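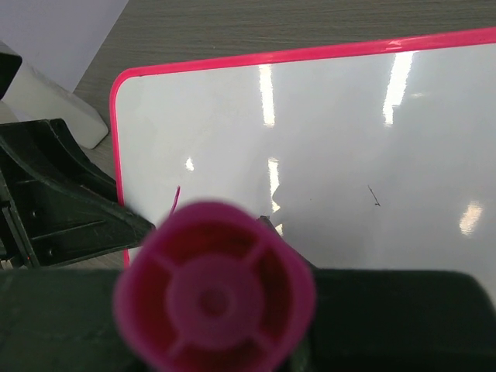

Photo: Danilo Dalisay / Brillby Neighbors

Home Topics House & Yard Cleaning Kids & School Log in

Old marker won't come off our whiteboard. Is there any saving it?

Meriem Lamrani
6 July 2018

Hello everybody, I hope this is the right section, and I apologize in advance if it has been asked before. I did search but mostly found people talking about crayons on walls (which, believe me, I have also lived through).

My mother-in-law taught piano out of her front room for years and years, and when she moved in with us she brought the whiteboard she used for writing out rhythms and homework. It's a nice big one and I would love to hang it up in our kitchen for the family schedule, because right now we have sticky notes on the cabinets and an appointment at the eye doctor that two of us went to and the one who needed the glasses did not. The trouble is that it sat in her garage from February until last week with a full set of lessons still written on it. The eraser does nothing at all. I tried a damp cloth, then dish soap, then the spray I use on the windows. The black has gone to a kind of gray shadow and there is some green that hasn't budged, and one line across the bottom that I think may have been written with a regular permanent marker by one of her students.

I looked at new ones the same size and there's one at Younis Office Supply for $60, so it isn't the end of the world if I have to give up, but she's fond of this one and I'd like to surprise her with it looking decent. I don't want to ruin the surface by going at it with the wrong thing. Also, once I do get it clean, is there some kind of wax or polish I should be putting on it? Thank you so much for reading all of this!

Viewed 879 times

Yvonne Naylor

Oh Meriem, please don't give up on it yet! I taught fourth grade for 20 years and I've rescued boards that looked a good deal worse than what you're describing, including one that spent a whole summer next to a sunny window with the spelling words on it.

Start with the permanent marker line, and this will feel completely wrong when you do it. Take a dry erase marker, a fresh juicy one, and scribble right over the top of the permanent line so it's fully covered. Give it just a few seconds and wipe it away with a dry cloth while it's still a little wet. The solvent in the new ink loosens the old ink and they both come up together. You may have to go over it two or three times. The same trick works on old dry erase that has set hard, so try it on the green as well.

For the big gray shadows you want plain rubbing alcohol from the drugstore. Open a window, put some on a soft cloth (an old T-shirt is perfect, and you'll go through more than one), and work on a patch about as big as a dinner plate. Turn the cloth often. If you keep rubbing with the same dirty spot you're only moving the ink from one side of the board to the other, and I've watched many a helpful nine-year-old do exactly that. When it's all off, wipe the whole thing with a cloth dampened with water and then dry it really well. Marker skips and smears on a damp board and then you'll think you did something wrong.

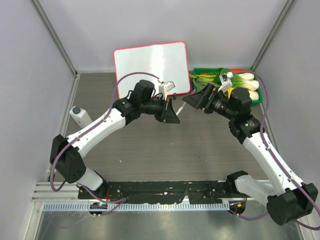
Now for what I'd keep away from. Scouring powder, steel wool, the green side of a kitchen sponge, and those white foam erasers people use on scuffed walls. They're all a little bit gritty, even the foam ones, and they take the slickness off the surface. It'll look wonderful for an afternoon, and after that every word you write will leave a ghost behind, with no getting it back. I'd skip nail polish remover too, at least until you know what the board is made of. If a refrigerator magnet sticks to it there's metal under there and it's likely to be one of the tougher kinds, but plenty of the cheaper ones aren't made to take strong stuff.

As for wax, I never used any. There are conditioners sold for it and one of the other teachers swore by hers, but I think what helped most was simply not leaving things up. Wipe it down properly every week or so, and if there's something you want to keep up for months (we had the fire drill rules), put it on a piece of paper and tape it in the corner.

I hope your mother-in-law is pleased! Let us know how the green comes out, green and red were always my worst colors.

Moataz Abdel Hamid

hand sanitizer. any kind with alcohol in it. squirt, wait a minute, wipe. did the board in our break room at Wetel with one little bottle. you do need to rinse after or it leaves a film and the markers won't write

Ewurabena Arthur

I agree with nearly everything Yvonne wrote, and I'd add that it's worth looking at the board sideways under a lamp before you put too much of your weekend into it. If the places with the shadows look dull and the rest looks shiny, the coating has worn through there, and the ink has gone down into it. Alcohol will lighten those spots but I've never managed to get them all the way clear. Ours was like that when we bought it at a yard sale. We ended up hanging it in the laundry room and ruling it into columns with thin black tape, so the faded part is mostly hidden under the tape and it bothers me a lot less than I expected.

On the family schedule, since you mentioned the eye doctor (we've done the same with the dentist), what finally worked in our house was giving each person one color and keeping only the current week on the board. We used to do the entire month and it got so crowded that people stopped reading it. Sunday-to-Saturday across the top, names down the side, and a blank strip along the bottom for groceries. Let your mother-in-law do the lettering if she likes, teachers always have the best handwriting.

And store the markers lying flat. Standing up with the tip in the air they dry out, and a dried-out marker makes people press harder, and then you're scrubbing again.

Meriem Lamrani

Thank you all, you're so kind! The scribbling trick took the permanent line off on the second try and I may have shouted. Most of the black is gone with the rubbing alcohol. There's still a little green in one corner where it does look dull under the lamp, just as Ewurabena said, so that's going to be where the grocery list gets taped. I've been told I'm getting orange.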